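Student project: rack task, which garment first? (hanging clothes with a wrist camera)

Reading time: 3 min

flurnier_team
Hello all. We are a student group in the robotics club at Flurnier, and our project for November is called Skunent. The task is to take a garment, bring it to a clothes rack and leave it hanging on the rod. We work only from the wrist camera. So far we have 200 recordings, and I would like opinions before we make more.

My problem is the order of the garments. I wanted to start with the gray hooded jacket, but my teammates say that a dark garment should come first, as it is the difficult one. The black one is very close to the camera when a person holds it up, and it takes a large part of the right side of the view.
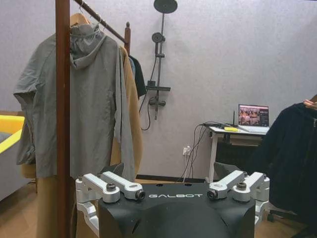
1. Which garment to begin with

I think the gray jacket, because the thin fabric has many small creases and the edges are easy to find. With the black one our segmentation gives one big shape with no sleeve in it.

2. Where the rack should stand

Now the tall pole of the rack passes over the left links of the gripper in the camera view. I am not sure if this is bad for the training or if it does not matter.

gronder9
Start with the black one. If your model learns on easy fabric, you will be very happy for two weeks and then you start again from zero. We did this in our class last year and it cost us the demo.

About the pole, I would move the rack. You lose part of your own fingers in the view, and later you can't tell if a failure came from the grasp or from the view.

flurnier_team
Thank you. But with black only, how do we know if the code is wrong or the garment is hard? This is my worry. We are beginners and we need one thing that works.

tom_of_yarn
I don't agree with gronder9 about the rack. In a real home there is always something between the camera and the place you want to go. Leave the pole where it is for half of the recordings and move it for the other half. Then compare.

For the order I am with you, gray first. Put 3 garments in the first set: gray, the tan coat, then black. The tan coat is long, so you will learn something about the hem too.

gronder9
Half and half is fine if they have time. They have until the end of the month. I would not spend it on this.

sanchez_lab_kid
One more thing, do you change the background? I see a shower on the wall, and cables by the desk. In the Sánchez course we had a policy that learned the wall and did not look at the cloth. We turned the rack a little and it reached for the old place again and again. Very embarrassing in front of the class.

flurnier_team
We did not change it, all recordings are in the same corner. I did not think of the wall. Can we turn only the rack, or must we go to another room?

sanchez_lab_kid
Turning the rack was enough for us to see the problem, but it did not fix it. For this we needed the second room.

flurnier_team
Okay. Then I will ask for another room, and we do gray, tan, black, with the pole in both positions. I will write here when we have the first 9 runs.

gronder9
Please also write the failures, those are what I want to read.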